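Lustitz Door Alarm, Four-Pack: Six Months In at a Small Preschool

I run the office at a preschool with 54 children, two playrooms and more outside doors than any building this size ought to have. Last spring there were three break-ins on our stretch of road (a dentist, a tire place and the church hall, in that order), and after the third one the deputy who came around told us all the same thing, which was to get something on the doors that makes noise. So I went looking for something that makes noise, and I've now lived with the Lustitz four-pack long enough to have opinions. I have quite a lot of them, so get yourself a coffee.

First, what you get. There are four sensors, each in two pieces, one for the door and one for the frame, plus a base station with a keypad and a siren, and a little bag of screws that I would swap for better screws on day one. The sensors run on coin batteries and the base plugs into the wall with its own backup battery inside. There's no monthly fee unless you want the monitoring plan, and we didn't, because our budget is what it is. It calls up to 7 phone numbers in order until a person picks up and presses a key.

I did the installing with Jussara Sampaio, who teaches our four-year-olds and is much handier than I am. We started after pickup and had all four doors done before it got dark, and that included going back to redo the kitchen door, where we had put the magnet on the wrong side. The instructions are good right up until step nine, where they send you to a menu that isn't on the keypad anymore. I called the help line, waited through a fair bit of flute music, and got a very patient woman who walked me through it. You hold down the star key until it beeps twice. I wrote that inside the lid and you might want to do the same!
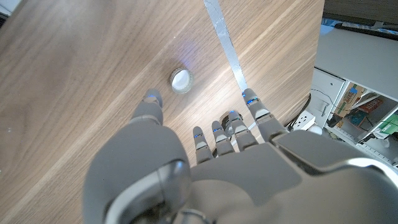

Now the siren. It is loud, and I mean loud in a way that made Jussara say a word she does not use around the four-year-olds. The first time we tested it, Everaldo Araújo came over from the upholstery shop across the parking lot to ask if we were all right, and his door had been shut. I was very pleased with that. You can set the volume to low, medium or high, and we keep it on high at night and use the plain chime during the day, so that the front office hears a soft ding whenever a door opens. To my surprise the chime has turned out to be the part I love best. With small children in a building you want to know about every door, all day long, and that little ding has saved me more trips down the hallway than I can tell you.

It has gone off for real once, in January, at 4:40 in the morning. The back door had been pushed hard enough to split the trim by the latch, and whoever did it was gone by the time the deputy pulled in. Nothing was taken and nothing was touched inside. The base called me, I slept through it (I'm sorry to say), and then it called Zuleica Conceição, our director, who did not. Put your lightest sleeper first on the list. The event log on the base had the time down to the second, and the deputy copied it straight into the report.

There are things I don't care for. The keypad gives every person the same code unless you dig into the settings, and a place with staff coming and going needs separate ones, so please do the digging. We had a substitute leave in the fall and it was a comfort to delete one code and be done with it. The low battery warning is a single chirp every hour or so, and it took me two days of wandering around with my head tilted to find out which sensor it was. And the log only holds 283 events. With the chime turned on we fill that up in no time, so if something happens, write it down right away before the morning rush pushes it off the end.

Before this I had tried the Urkero set, which was cheaper and stuck on with tape, and the tape let go in the first hot week. A friend of mine, Maiara Vasconcelos, has the Tornora system at her daughter's gymnastics place and likes it, but that one wants a contract and a man to come and drill. For us the Lustitz sits in a comfortable middle. It won't stop a person who is determined to get in — you still need decent deadbolts, and we had ours replaced after January — but it will wake up the neighborhood, and it will tell you which door.

I'd buy it again, and in fact I've just ordered a fifth sensor for the storage shed. It's on back order until next month.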